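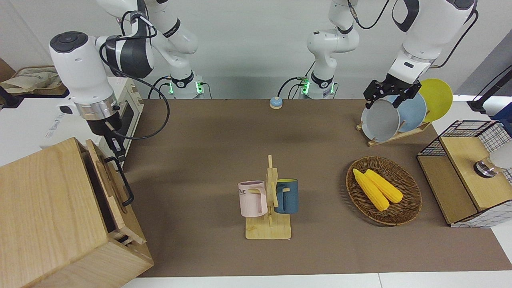
Abb. 4: Zweiarmbetrieb, rechter Greifer reicht zum Deckelgriff der Holzkiste, linker Greifer am Tellerrand

4.3 Zweiarm-Aufgabe in Roltelano anlegen

Voraussetzung: Beide Statusleuchten an den Armsockeln leuchten grün. »Links« und »rechts« beziehen sich in der Software immer auf den Roboter. In der Abbildung erscheint der rechte Arm daher auf der linken Bildseite.

1. Im Menü »Planung« eine neue Aufgabe öffnen und die Vorlage »Zwei Arme, getrennt« wählen.

2. Die Arbeitsfläche einlesen. Kiste, Geschirrständer und Tassenbaum müssen in der Objektliste stehen. Fehlende Objekte von Hand ergänzen.

3. Dem rechten Arm den Griffpunkt »Deckelgriff« zuweisen, dem linken den Griffpunkt »Tellerrand«.

4. Bei hintereinander stehenden Tellern den vordersten als Ziel markieren. Die übrigen als Hindernis eintragen.

5. Tassenbaum und Korb als Sperrzonen festlegen.

6. Mindestabstand der Arme auf 116 mm setzen, Zeitlimit der Bahnplanung auf 500 ms.

7. »Simulieren« wählen und die Bahn beider Arme vollständig abspielen.

8. Aufgabe mit 10 % Geschwindigkeit starten.

Hinweis: Meldung 269 bedeutet, dass keine gemeinsame Bahn gefunden wurde. Zeitlimit erhöhen oder Schritt 5 prüfen.

Vorsicht: Die Kabelschlaufe am Handgelenk ist im Kollisionsmodell nicht enthalten. Vor jedem Start den Kabelverlauf kontrollieren.

Weiter mit 4.4, Griffkraft einstellen.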